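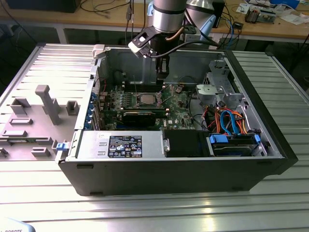

A Dell desktop on its side with the panel off and the processor exposed. The drive bay uses blue rails.

HARDWARE | REPAIR & REUSE

What an old office tower is still good for

By Irfan Majimbun
August
235 shares | 5 comments

The processor is the smallest part of the job and takes the most care. With the cooler off, the metal heat spreader has to be cleaned of old thermal compound before anything else goes near the board. At Jemik, a refurbishing shop in Sildale, a lint-free cloth and isopropyl alcohol are the standard method. The shop handled 1642 office towers last year, most of them from leases that had ended.

Towers are worked on lying down. The side panel comes away in one piece and goes flat on the bench next to the case with its inner face up, where the molded posts and clips can be checked for cracks. A panel with a broken clip will usually still close, but it may rattle when the fans speed up.

Memory comes next. Modules are pulled, tested in a separate board and sorted by size and speed. The slots are blown out with dry air at low pressure. Contact cleaner is used only when a known good module fails to register.

Hard drives on colored plastic rails slide out without a screwdriver. The rails stay with the case, as replacements for older models can cost more than a used drive. Each drive is wiped and then run through a full surface read. Jemik scraps any drive with reallocated sectors. Mac Giolla, a parts dealer that buys from the shop, accepts a small number of them at a lower grade.

Power supplies are not opened. The label is read for its output ratings, and the unit is put on a load tester for up to 1000 seconds. Voltage on each rail is logged at the start and at the end. A unit that drifts outside tolerance goes to metal recycling.

Cabling decides how fast the machine goes back together. SATA data cables are cheap and are replaced if the latch is weak. Power leads are routed clear of the fan and folded over the drive bay, with enough slack to remove a drive later. Tight bends near the connector are the most common fault the shop finds in machines repaired elsewhere.

Results are entered in Stestix, the shop's inventory program, under the serial number of the case. Fresh thermal compound and the cooler go on last, before a first start with the panel still off. If the fan spins up and the board completes its self-test, the panel is refitted and the tower moves to the software bench.

Filed under: Desktops, Refurbishing, Spare Parts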